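Dhillon Lab manipulation group
06/12/2019

1/ Thread on the Tanomell runs that finished in November. The question was narrow: if you train a pick policy in simulation, is it better to vary where the objects are, or where the camera is? Most papers vary both and report one number.

2/ Setup. Simulator is Plalleck, our in-house renderer and contact solver. Policy is Trundis, same network and same weights at the start in every run. The arm model is a Franka Emika on a fixed base.

3/ We trained 2 versions. Version A gets shuffled objects and a fixed camera. Version B gets fixed objects and a camera moved at the start of each episode. Lighting, table texture and wall colour stay the same for both, which is unusual and deliberate.

4/ Tanomell is the test set: 18 object layouts held out from training, 100 episodes per layout. Each episode names one target. Success means the target is off the surface and still in the gripper when the clock stops. A drop scores the same as a miss.

5/ The test camera is also moved between episodes, so both versions see something new. Some test views take in most of the worktop. Others sit close enough that the arm covers a good part of the table and the fingers are out of view altogether. 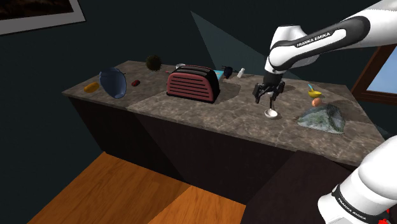
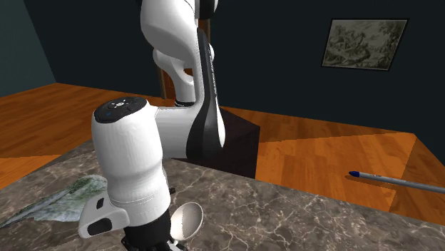 Both are Plalleck renders from the same room, the first wide and the second close in.

6/ Result. Version B beats version A by 15 percentage points, averaged over all layouts. We expected the opposite. Objects move in every real kitchen; a camera on a bolted stand mostly doesn't.

7/ Where the gap comes from: nearly all of it is in the close views. In the wide views the two versions can't be told apart with this many episodes. If your test camera is wide and never moves, this thread changes very little for you.

8/ Failure type matters more than the average. Version A tends to reach to the right side of the target and close early. Version B reaches well and picks the wrong object when two things of similar colour lie near each other. Spoons and pens are the worst pair.

9/ Our reading is that version A learned a fixed mapping from pixels to arm position. Move the camera and the mapping is off by a steady amount. You can see this in the logs: the error points the same way for the whole episode.

10/ Check on that reading: we gave version A the true camera pose as an extra input and retrained. Most of the gap closed. It did nothing for the wrong-object failures in version B.

11/ Limits. One arm, one room, rigid grasps only. Cloth is in the scenes as clutter and is never a target. Thin handles are under-represented. Nothing in this thread has been run on hardware, and the contact model in Plalleck is kind to bad grasps.

12/ We also held compute equal and let the number of distinct scenes differ. Somebody will want it the other way round. That run is queued.

13/ Tanomell layouts and the scoring script will go up with the write-up. Trundis weights will follow once we have sorted out the licence on two of the object meshes. Questions about the camera sampling range are welcome, as it was set by hand and we would like to see it done better.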